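Asociación de Vecinos del Pasaje Brirnulance
Acta de la reunión ordinaria
12 de mayo de 2023

Preside: Gunhild Snorradóttir
Toma acta: Poul Brynjólfsdóttir
Asistencia: la suficiente para votar y la justa para que sobraran sillas.

1. Lectura del acta anterior

Se lee el acta de enero. Un vecino del portal Delbridge pide que se retire la expresión «discusión acalorada» porque, según él, fue un intercambio de pareceres. Otra vecina recuerda que en aquel intercambio se oyó la palabra «sinvergüenza» dos veces. Se deja «discusión» y se suprime «acalorada». Queda aprobada.

2. El ruido del patio

Sigue sin resolverse la cuestión del contenedor de vidrio, que se vacía a una hora que la empresa Flarnulero llama «temprana» y los vecinos llaman otra cosa. La presidenta ha escrito tres cartas. A la primera contestaron con un folleto sobre reciclaje, a la segunda con el mismo folleto y a la tercera todavía no han contestado, por lo que se presume que el folleto está en camino.

Se propone mover el contenedor a la esquina de la calle Kjærgaard. Los dos asistentes que viven en esa esquina votan en contra con notable rapidez. Se acuerda enviar una cuarta carta, esta vez certificada.

3. Merienda de primavera

La merienda se celebrará en el local, como todos los años, y como todos los años se debate si cada cual trae lo suyo o se compra en común. Los partidarios de que cada cual traiga lo suyo tienen a su favor el precio; los partidarios de la compra en común tienen a su favor la memoria de la edición pasada, en la que se juntaron siete tortillas y ninguna bebida. Se aprueba la compra en común, con un tope de 200 euros.

El pan da para más debate que el presupuesto. Hay quien quiere barras, que se cortan y cunden, y quien defiende los panecillos sueltos, que no exigen cuchillo ni persona dispuesta a manejarlo. Ganan los panecillos. Se repartirán en cestas por las mesas, y quien tenga alguna en casa queda invitado a prestarla con su nombre escrito en una etiqueta.

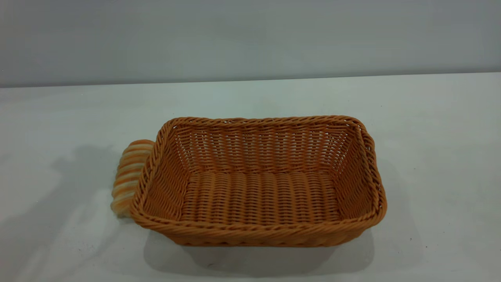
Cesta de mimbre y panecillo (punto 3).

Se ruega que las cestas se devuelvan a sus dueños esa misma noche. El año pasado una fuente de cerámica tardó meses en volver al segundo izquierda, y lo hizo sin explicaciones y con un desconchón.

Sobre la música no hay acuerdo. La oferta de un vecino de traer su acordeón se agradece y se aplaza.

4. Cuentas

En caja hay 279 euros. Restado el tope de la merienda, la asociación se enfrentará al verano con una cantidad que la presidenta califica de simbólica. Se pregunta si convendría subir la cuota. Se hace un silencio largo, que consta en acta a petición de la presidenta, y se pasa al punto siguiente.

Queda pendiente de cobro el alquiler del local para el cumpleaños de enero. El interesado, presente en la sala, manifiesta que creía haberlo pagado. Se le invita a creerlo también con el recibo en la mano.

5. La farola

La farola del fondo del pasaje lleva más de tres semanas parpadeando. Consultado el ayuntamiento, la incidencia figura como resuelta. Se acuerda volver a comunicarla con un vídeo adjunto, tarea que asume Poul Brynjólfsdóttir por ser quien tiene el dormitorio enfrente y, por tanto, tiempo despierto para grabarlo.

6. Ruegos y preguntas

Se ruega no dejar bicicletas atadas a la barandilla del portal Delbridge. Se pregunta de quién es la bicicleta verde. No hay respuesta, aunque sí alguna mirada.

Se pregunta si las reuniones podrían durar menos. La propuesta da lugar a un debate de veinte minutos y se traslada al orden del día de la próxima sesión.

Se levanta la reunión cuando alguien apaga por error la luz del pasillo.

Fdo.: Poul Brynjólfsdóttir, secretaría
V.º B.º: Gunhild Snorradóttir, presidencia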